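last touched Sun 21 April, LC. Still a draft in places – if something's wrong fix it and tell the channel.

# perkdale-tray-packing

Teleop demos, two-arm bench, packing and unpacking a mesh instrument basket on a cloth. Plus the bench rules we collect under. The rules are half the reason this repo exists, so please read them before asking for the tarball.

## Quick facts

| | |
|---|---|
| Episodes | 1,267 |
| Passed review | 641 |
| Held out for eval | 67 |
| Arms | 2 |
| Site | Perkdale, bench room |
| Card owner | Leidy Ccori |
| Rules owner | Consuelo Lozano |

Held-out episodes come out of the passed ones. Not extra. Somebody always adds them on.

## What's in it

- joint positions and gripper opening, both arms
- fixed camera video, whole bench
- one line of task text per episode
- operator code (no names)
- review flag + reason, if failed
- cloth state, set by the operator before start (`flat`, `creased`, `refolded`)

No force data. We tried, the signal was rubbish, Alcides pulled it out. The column is still in the schema and it's all nulls. Don't build on it.

## Tasks

1. `pick_pack` – take a wrapped pack out of the basket, put it on the cloth
2. `return_pack` – the other way
3. `instr_single` – lift one instrument by a ring handle, lay it on the cloth
4. `basket_shift` – both arms, slide the basket sideways, don't tip it
5. `tidy` – free form, operator's choice, noisy. Good for pretraining, bad for eval.

`instr_single` is the hard one. Shiny metal on shiny mesh, rings hook into each other. Most of the review fails live there.

## Bench rules

These are house rules, not a standard. Abelardo Ayala started them for the Kondau bench and we carried them over and changed what didn't fit. If your site has stricter ones, use yours.

### Before power

- Walk the cables. Every loop, both arms. A loop that can reach a gripper gets re-clipped.
- Clips: firm but the cable should still slide a little. If it's pinched, redo it.
- Check base bolts on the rail by hand. Loose = stop, log it.
- Long hair tied back, lanyards off, sleeves up.
- Cut switch within arm's reach of the operator. If you have to stand up to hit it it's in the wrong spot.

### Bench layout

- Cloth covers the working area. Creases are fine and wanted, but no fold standing up high enough to snag a finger.
- Cloth never goes over the rail or under a base.
- Basket starts in the back half, centred give or take. Don't tape marks for it, we want the spread.
- Instruments go in at any angle. Handles may overlap. Tips must not poke out through the mesh.
- Packs stay sealed. A split pack goes in the bin and you write it down.
- Hand tools stay off the cloth's working area. Back edge or behind is allowed during a session, and if one is left there it gets noted in `extras`.

Typical start state, left arm angled out to the side, right arm upright: 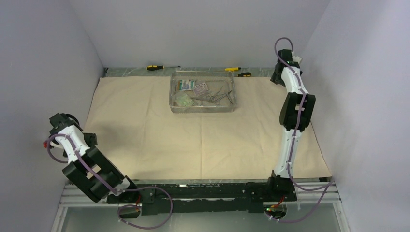
### During a session

- One operator, one spotter. The spotter doesn't look at a phone.
- Hands outside the walls whenever the arms are live. Want to fix the basket? Cut first, then reach.
- Never catch a falling instrument. Let it go.
- If the arms touch each other, end the episode, flag `contact`, look over both grippers before the next one.
- Swap operator at the half hour. Tired demos look fine and train badly.
- Motor smells hot, stop. Don't finish the episode first.
- No talking to the operator mid-episode unless it's "stop". "Stop" means stop and isn't used for anything else.

### After

- Park both arms, power down, then tidy. In that order.
- Count instruments back into the box against the sheet.
- Shake the cloth out, fold, shelf. Wash it if marked.
- Fill in the log the same day. Pankaj chases these and he's right to.

## Instruments

All of ours are training stock – never used on anyone, never going to be. They don't go back to a clinic, ever, even if somebody asks nicely. Scissors and forceps still cut and pinch, so treat them as sharps. Gloves for loading the basket, optional for unloading parked arms.

Nothing here says anything about sterility. Don't use the data to claim a robot can handle a sterile field. It wasn't collected that way and the rules don't cover it.

## Review

Every episode gets watched once, start to finish, by someone who didn't record it. Fail reasons:

- `drop` – item left the gripper unplanned
- `contact` – arm on arm, or arm on wall
- `snag` – cloth or cable caught
- `offtask` – text and motion don't match
- `sync` – video and joints out of step
- `rule` – any bench rule broken, even if the demo looks great

The last one costs us a lot of episodes and we're keeping it. Alcides Huamán wanted a softer flag for small stuff like a missed log entry. Fair point, talk again in September.

Failed episodes ship too, in `failed/`. Useful for failure detection. Please don't mix them back in and then report numbers as if you didn't.

## Splits

`train/`, `heldout/`, `failed/`. Split by session, so no session lands in two folders. Don't re-split at random, neighbouring episodes look nearly the same and your score will be silly.

## Known problems

- Early sessions used a different gripper offset. Fixed in the joints, not in the raw logs.
- `extras` is free text. Spelling is all over the place (screwdriver, screw driver, scewdriver). Normalize it yourself, or send us a patch.
- Cloth colour barely changes. A policy trained only on this may fall over on a dark cloth. The Hana folks saw that straight away.
- Lighting is very even. Same warning.
- Right-handed operators mostly. The right arm does more of the fine work and it shows.
- Cloth state is self reported, operators disagree on what counts as `creased`.

## Not in here

- no faces, no voices, audio is stripped
- no operator names. The code list is on paper in Consuelo's drawer and is not for sharing
- no Vlachou bench data, that's a seperate repo with its own rules

## Using it

Research and teaching, fine. If you run the same tasks on real arms, please run them under the bench rules or something at least as strict, and say which in your writeup. Commercial use, ask first.

Cite as: Ccori, Huamán, Bhatt, Lozano, *Perkdale Tray Packing*, data card and bench rules.

## Changing a rule

Open an issue titled `rule: ...`. Say what happened on the bench that made you want the change. Two people have to agree, one of them Consuelo. Loosening a rule waits a week before it goes live, tightening one goes in right away.

Near misses go in `near_miss.md`. No blame, no names, just what moved and where everyones hands were.

## Todo

- [ ] drop the null force column
- [ ] darker cloth sessions
- [ ] left-handed operators, at least a few
- [ ] photo of the cut switch position for the rules page
- [ ] Pankaj Bhatt to write up the sync check script
- [x] move log template into the repo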